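Teaching the arm to push blocks around is mostly a matter of your own patience, so treat it like any other workshop chore. Clear the stick first: steer the rod to open wood before you start recording, or your first move will plow through three blocks you had no quarrel with.

Push slowly, from behind, and through the middle. Stars spin if you catch a point. Hearts are worse.

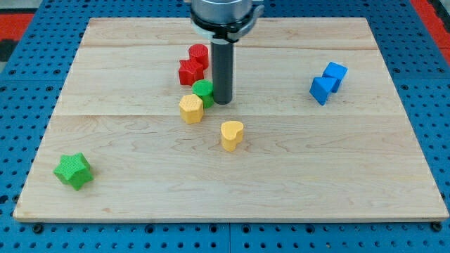

*Rod down, eight blocks to herd, plenty of bare maple.*

Ritu Agarwal's rule is to stop after 40 runs and have tea - by run 116 your pushes get sulky, and the arm will copy the sulk faithfully. Throw out any run where you sneezed. Scatter the blocks again by hand between takes, and not in the same pattern you like.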